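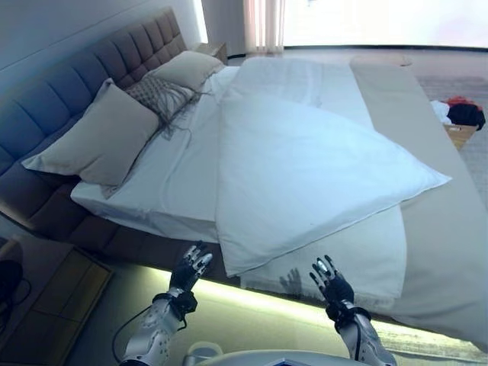

Home Articles Current issue For authors Contact

Filed under: Household textiles / Laundering and wear

3.2 Change in sheet dimensions

Sheets from the Grastville households were measured before first use and again after 12 washes. Each was laid flat without stretching, and length and width were read at three points. The elastic was left in place on fitted sheets, so their figures refer to the top panel only.

Of the 705 sheets given out, 53 were left out of the analysis. Most of these had been tumble dried on a high setting, and a few came back without their labels. The remaining sheets were split by fibre and by weave.

Cotton sheets shrank more along the length than across the width in both weaves. Most of the loss had taken place by the third wash. Blended sheets changed little after the first. Figure 2 shows a fitted sheet in place on a mattress, with soft creases over part of the surface. Creasing of this kind was not scored, as the Bajpai scale used in our earlier work was drawn up for flat sheets on a table.

Households were also asked whether the sheet had become harder to put on. Answers did not follow the measured shrinkage closely. Several households with deep mattresses reported difficulty from the start, and these were treated as a separate group.

Figure 2. Fitted sheet on an upholstered bed with pillows and a fringed cushion.

3.3 Seam wear

Corner seams were tested on the Drenura rig at 3,000 cycles. Failures began at the end of the elastic, where the stitching is doubled back. Flat sheets were not tested.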